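**desk clear out thread** 🧵 (posting as I go, sorry for the spam)

1/ ok. craft desk. have put this off since June. kettle on, big bin bag open, going in

2/ rule for today: if it doesn't write, cut or stick it goes. no "might be handy one day". I have a whole drawer of might be handy one day

3/ first drawer was all pens. tested every one on the back of a Gimgate catalogue. 26 dead. twenty six!! why did I put them BACK

4/ the good scissors were in with the batteries. have blamed the kids for those scissors for months. apologies issued, one accepted so far

5/ someone asked what I'm keeping stuff in. old Divitz tins for the small bits, lids don't match, don't care. not buying any storage till I know what's left. learnt that one the expensive way

6/ found a reciept for $14 of glitter glue. no glitter glue. bit worried about where it's got to

7/ lunch. toast over the sink coz the kitchen table is now the "ask dad" pile

8/ back. colour sorting is a trap btw. did the greens lovely, then realised the crayons, pencils and paint sticks were all mixed in together. started agian by type. much quicker

9/ the brown mat stays on the desk for good now. white top was copping every bit of texta and I'm over scrubbing it

10/ trays next. one tray, one job. if it needs a second tray it's a second hobby

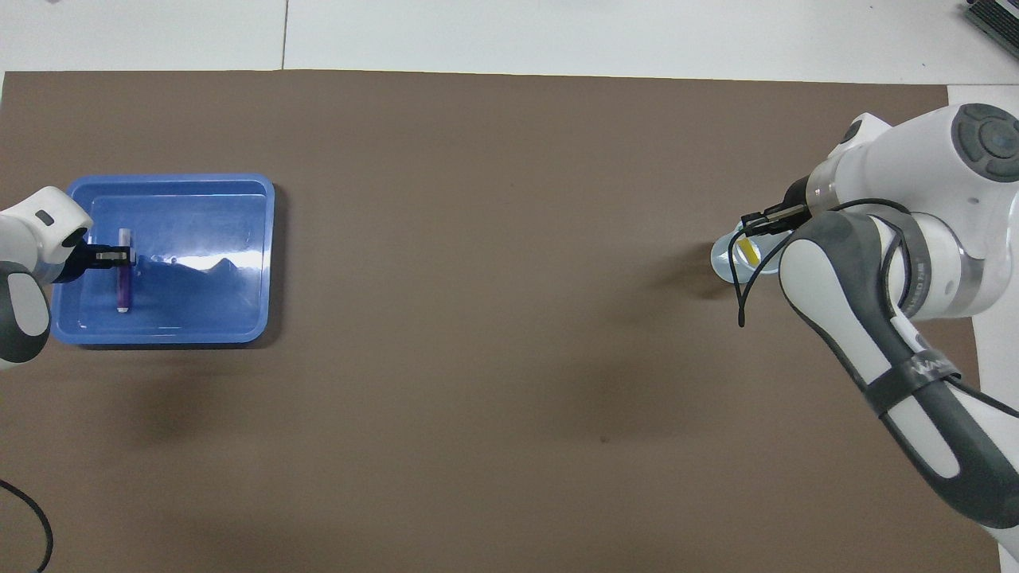 *posted by* **@lagman_craftdesk** · 30/03/2021

11/ blue tray on the left of the mat, purple one in it, white at both ends. looks like a marker anyway. middle of the mat's clear and I could cry

12/ love a tray with a proper raised rim. stuff rolls, hits the edge, stays put. my last one was dead flat and everything ended up behind the heater

13/ purple is always the last one standing in our house?? yellow gone in a week, purple outlives us all

14/ still to do: the paper shelf, the ribbon bag, whatever is in the Bovis box. not tonight

15/ bin bag's out the front. off to find that glitter glue before the dog does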